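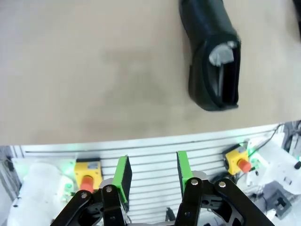
Figure 5. Wrist camera, gripper open at the ready height, shoe on its side.

5. Setting up the grippers and the shoe pick

This section assumes both arms are bolted down, homed and talking to the Prenent controller as described in section 4. If either arm still reports a joint offset warning, go back and clear it first. The warning does not block motion, and the arm will happily run with a bad offset.

Anything marked CAUTION applies every time, including short tests.

5.1 Before power-up

1. Release both emergency stops, then press each one in turn and confirm that the controller drops to HELD both times. Either box must stop both arms. If one box only stops the arm on its own side, the safety loop has been wired as two separate circuits. Rewire it before going on.

2. Check the pivot screws on the finger linkages with the 4 mm hex key. They should be snug and the link should still swing freely by hand. Do not use thread locker on these. The pads get swapped often enough that it becomes a nuisance.

3. Check that the green pad holders are seated square. A holder that is slightly rotated closes on one corner of the pad and marks soft leather.

4. Route the wrist cable with enough slack for a full turn of the last joint in either direction. Jog the joint to both limits by hand and watch the cable, not the screen.

CAUTION: Do not reach between the fingers while the controller shows READY. The gripper can be commanded from the bench computer as well as from the wrist buttons, and there is no lockout between the two.

5.2 Gripper travel

Gripper position is reported as a number from 0 (closed) to 1000 (fully open). The scale is set per gripper and is lost when the gripper firmware is reflashed.

5. Open the Genel console and select the left gripper.

6. Run the open command and wait for the position to settle. If it settles short of 1000, run the travel calibration from the same page. The fingers will close completely and open again, so keep the space between them clear.

7. Close on the 53 mm gauge block and save the reading as SHOE_WIDE.

8. Close on the 31 mm gauge block and save the reading as SHOE_HEEL.

9. Repeat steps 5 to 8 for the right gripper. Do not copy values across. The linkages are the same part, but the readings on the two sides of our build have never agreed closely enough to share.

Note: The gauge blocks live in the Voller tool drawer with the feeler gauges. Put them back. A stack of plywood offcuts cut to size will do in a pinch, provided you measure the stack with calipers and not with a tape.

5.3 Camera check

The wrist cameras look forward along the fingers. Both pads must be in view at full open. The front edge of the table will usually be in view too at the ready height, and it is a useful reference for tilt.

10. Put the arm in its ready pose and bring up the wrist stream.

11. Set exposure with a black shoe on the table. An exposure set on the bare surface leaves the shoe as a dark blob with no usable edge at the opening. Washed-out metalwork beyond the table edge can be ignored.

12. Lock exposure and white balance. Auto exposure must be off before recording any poses. It shifts as the fingers move over the table, and the edge finder then reports a moving shoe.

13. Wipe the lens with a dry cloth and save the camera settings under the arm's own name (left or right).

The edge finder looks for the rim of the opening, not the outline of the sole. White paper stuffing gives it something bright to separate from the lining, so leave the paper in. Push it far enough forward that the rim is unbroken at the heel.

5.4 Teaching the pick

Teach with the toe pointing away from the arm and the heel toward it. The Bravo script accepts other orientations, but every taught pose is stored relative to this one, and a shoe taught sideways will give approach angles that look reasonable in the preview and then drive a finger into the table.

14. Place the shoe upright on its sole, well inside the back edge of the table.

15. Jog the arm until the shoe opening sits ahead of the gap between the fingers. It need not be centred. The script corrects for side offset, within the limit set in the Bravo file.
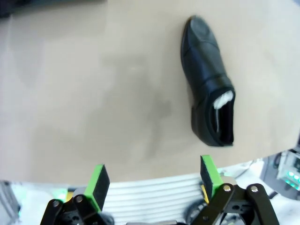

Zdeňka Šimek would rather see the height set before the side position: "If you come in low and then go looking for the centre, sooner or later you drag a fingertip across the table. Height first, with clearance, and then move across." Either order gives the same stored pose. If you follow her order, do step 16 before step 15 and leave the rest as written.

16. Lower the arm until the pads are level with the collar of the shoe. Stop there. Do not teach the final height by touching the table.

17. Save the pose as PRE.

18. Advance slowly until the pads are on either side of the heel, then save as GRASP.

19. Close to SHOE_HEEL at the lowest force setting. The shoe should be held without the collar folding inward. If it folds, open, raise the arm slightly, and save GRASP again.

20. Lift straight up and save as LIFT.

CAUTION: Keep one hand on an emergency stop for the first lift of any new shoe. Smooth leather slips without warning and the arm will continue to the next pose whether or not it is holding anything.

A shoe lying on its side needs its own set of poses. Repeat steps 14 to 20 with the shoe laid down, using SHOE_WIDE in place of SHOE_HEEL, and add _SIDE to each name. Mixing the two sets is the most common cause of a failed pick.

5.5 Working at the table with the arms parked

Brushing, restuffing and swapping shoes are all done by hand from the far side of the table. The arms stay powered, so they must be parked and held.

21. Send both arms to PARK. The grippers should come to rest at the left and right sides, leaving the middle of the table free.

22. Press one emergency stop and wait for HELD. PARK on its own is a pose and gives no protection.

23. Tie back or tuck in anything that hangs, including drawstrings and lanyards.
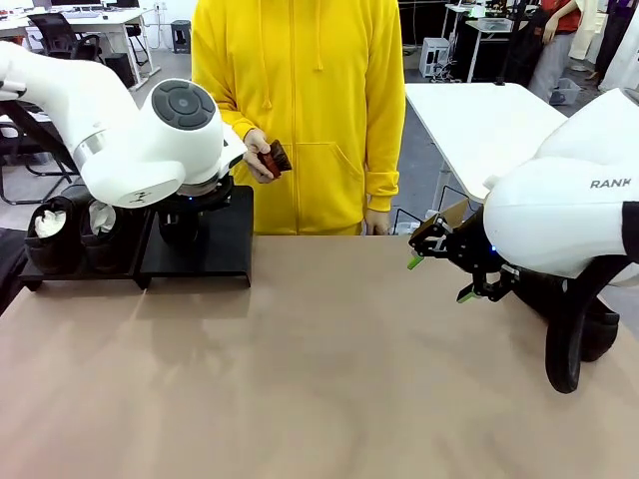

24. Load the rack with the shoes that are waiting their turn, paper in, and keep brushes and cloths off the table when you are finished with them. The edge finder will treat a dark brush as a candidate shoe if it is left inside the search area.

25. Step back from the table, check that no one else is within reach of either arm, and release the stop.

26. Run the left arm through PRE, GRASP and LIFT at slow speed with no shoe on the table. Repeat with the right arm.

27. Put a shoe back and run the full sequence once at slow speed before raising the speed override.

5.6 If the pick fails

Gripper closes short of the heel. GRASP was saved too far back, or the shoe has been swapped for a longer one. Re-teach from step 18.

Shoe turns in the fingers on lifting. The pads are not parallel, or one is worn. Compare the faces against a straight edge and replace both together.

Edge finder reports two shoes. Look for a stray object near the back of the table. Failing that, narrow the search area in the Bravo file.

Edge finder reports none. Exposure has probably been reset. Load the saved camera settings (step 13) before changing anything else.

Controller stays in HELD after both stops are released. Twist each button again until it springs fully out. If it still stays held, check the loop connector behind the controller – the lower latch is easy to leave half closed.

Position readings drift over a long session. Run step 6 again on the gripper concerned. Taught poses are not affected and do not need to be saved again.

Section 6 covers handing a shoe from one arm to the other. Both arms must have a complete set of poses before you start it.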